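Evaluation of the Phí Hand-Held Gripper Kit for Recording Household Tasks

Unnur Eyvindsson
Project report, Robotics and Automation, Jerwood College
November 2024

Summary

This report reviews the Phí kit, a pair of hand-held grippers sold by Plallstead for recording demonstrations of two-handed tasks. The kit was borrowed through the supplier's education loan and used on a refrigerator task. Mounting, handling, marker tracking, software and cost were assessed. The hardware is suitable for student work with some changes to cable routing. The software, Allow, is adequate for recording but weak in export. Purchase is recommended on the conditions given in the last section.

Background

The department has one robot arm and more project groups than bookable hours. Recording on the arm itself by teleoperation ties it up for whole afternoons. A hand-held gripper with the same finger geometry lets an operator carry out the task directly, and the motion is mapped to the arm later. The arm is then needed only for testing.

Three routes were considered in the proposal: printing our own grippers from open designs, renting a motion capture glove, and the Phí loan. Printing was ruled out by the length of the queue at the workshop. The glove records finger joints, and our arm has none to match.

The kit

The loan case contained a left and a right gripper, a strap harness, a charger, a calibration board and a printed quick start sheet. The full manual is a download. Each gripper closes with a trigger and carries its own camera. The position of each hand is worked out from printed square markers. The supplier quotes 2090 dollars for the pair with a one-year license for Allow. Spare finger pads are sold separately, and the price had to be requested by e-mail.

Setup

The task area was a mini fridge standing at the far side of a small round table. The operator stands at the table, opens the fridge door, moves a dish between the table and the fridge floor, and closes the door. A round table was a poor choice in one respect: it gives the software no straight edge to align to, so the calibration board had to be placed by hand at the start of each session.

The straps are worn like a backpack. Once the straps are adjusted, the operator has both forearms free and can reach into the fridge without leaning on the table. Adjustment takes several minutes for a new operator and should be done before the grippers are switched on.
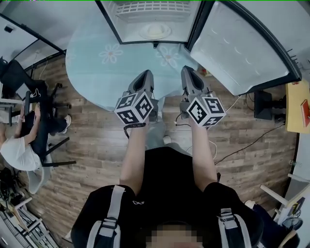

Figure 1. Both grippers held toward the open fridge, with the marker cubes on top.

The cubes are the most practical part of the design. With several faces printed, at least one usually stayed readable when the wrist was turned. They also add height above the hand. On entry to the fridge compartment a cube could touch the upper edge of the opening if the operator approached at too steep an angle. Operators learned to come in low. This habit then appears in the recorded data and should be kept in mind by anyone training on it.

Handling

The trigger force is acceptable for short runs. For longer sessions fatigue was reported at the base of the thumb, more in the left hand than in the right. Some 19 minutes was the point at which most operators asked to stop. The manual suggests a break every half hour, which is too long in our experience.

The dark textured finger surfaces held the rim of the dish without slipping in most trials. They performed less well on the fridge door. The door has no raised handle, and the fingers must be hooked behind its edge. The pads are thick at the tip, and the operator has to find the gap by feel. A thinner tip is listed in the supplier's catalog but was not part of the loan.

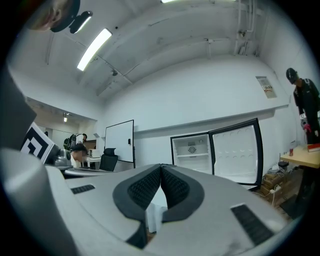 Figure 2. Gripper fingers and housing, with the fridge open across the room.

Scuffs on the housing are cosmetic and had no effect on use. The vent slots must be kept clear, and the quick start sheet should say so. It is mentioned only in the manual.

Camera view

The gripper body occupies a large part of the lower image. This is normal for a wide lens in this position, and the software offers a mask to remove it. The mask supplied with the loan did not fit the curve of the shell exactly and left a thin strip at the lower corners. We drew our own mask.

The wide view takes in far more of the room than the task needs. Ceiling lights, desks and people all come into view when the gripper is tilted. Bright ceiling fixtures caused the exposure to drop for a moment, and during that moment the objects on the table were too dark for our detector. Locking the exposure in the settings menu solved this. Faces should be blurred before any data is shared, and Allow does not do this itself.

Tracking

Tracking was judged on 6 test runs of the complete task. A run was counted as usable if the path of both hands could be rebuilt with no manual repair. Of these, 5 were usable. The failed run lost the left hand while it was deep in the compartment with the door partly closed behind it. Repeating the motion with the door fully open avoided the fault.

The number of runs is too small to support a general figure. The booking for the room was shorter than planned, and a larger set is left to the group continuing the project.

Software

Allow starts recording on both grippers together and keeps the streams in step. Playback is clear and the timeline is easy to trim. Export is the weak point. The file layout is not documented, the names of the left and right streams are swapped in one of the two formats, and an interrupted export must be started again from the beginning. Plallstead support confirmed the swapped names and supplied a short conversion script by e-mail.

Recommendations

The kit should be bought if the thinner tips can be included in the price and if the license can be moved between lab computers. Cables should be taped along the forearm or clipped to the straps before each session. Loose cable on the floor should be routed behind the fridge side of the table. The corrected mask and the conversion script are stored in the project folder, together with the calibration notes.

Open points

Battery life was not measured. The right trigger developed a click near the end of the loan, reported to the supplier when the case was returned. No reply on this had been received when the report was handed in.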